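About Arkby

Arkby is a small school of photography in Girnbridge. We teach people who already own a camera and would like to use it indoors, with other people close to them, in the light which happens to be there. We do not teach studio portrait and we do not teach weddings. For both of these subjects there are good teachers in the region and we will gladly give you their addresses.

The school was started by Ada Sartori, who worked for 19 years as a photographer of trade fairs, school openings, prize evenings and similar occasions. Such work is not very famous. One stands the whole day on a hard floor, the lamps are on the ceiling and cannot be moved, and the best moment always takes place behind somebody's shoulder. Ada liked it very much and she wished to pass it on. The first course was held in two rooms above the Flitport ticket office, and we are still in these rooms, although now we have also the use of the larger hall at the back.

Mwajuma Rweyemamu joined the school later. She teaches the second half of each course, when the participants learn to choose from their pictures and to throw the others away. Many people tell us this was the difficult part. In one evening it is normal to come home with 300 pictures, and Mwajuma will ask you to bring 2 of them to the table.

How we work

A course has eight meetings. The groups are small and we keep them mixed in age and in experience. You may bring any camera, also an old one, also one with a fixed lens. We ask only that you know where the battery goes and how to turn off the flash. A printed workbook is given at the first meeting, and you may write in it.

From the third meeting we go out to a public event. We always ask the organizer for permission before, and we carry a card with the name of the school – please have it with you and show it when someone asks. If a person does not want to be photographed, we lower the camera and say thank you. This rule is older than the school and we do not discuss it.

After each event the group prints a few pictures at Okeke, the print shop on the corner of our street, and we hang them in the corridor for one month. Until now 106 people have had a picture in the corridor. In August we are closed and the corridor is painted.

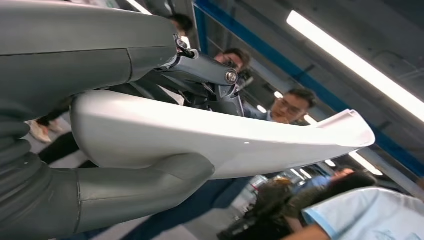 Where to stand is the subject we come back to most often. A crowded event seldom gives a free view, and beginners lose much time in waiting for one. We ask them to raise the camera early, hold it still in front of the face and let the others move. The man with the short dark hair is holding his up in this way, with people near him and plenty of things between him and us. From our side part of his face is lost, and for the exercise it does not matter. Look also at how hard the lamps overhead shine on everything white and glossy. A surface like this one will deceive the light meter, and in the fourth meeting we spend a full hour on it – first with a plate from our kitchen, afterwards outside the school.

If you would like to visit before you decide, write to us and we will make a time. There is coffee.

Comments

Petra L.
I did the course two winters ago and still throw away nearly everything. Greetings to Mwajuma!

oldlens
Is the entrance to the hall without stairs? My knee is not good.

Arkby
Dear oldlens, yes, please use the door on the courtyard side and ring once.

G. Marsh
The plate exercise taught me more than my camera manual did.

Contact: Arkby, above the Flitport ticket office, Girnbridge | © Arkby | Page updated 1/18/21 | Back to top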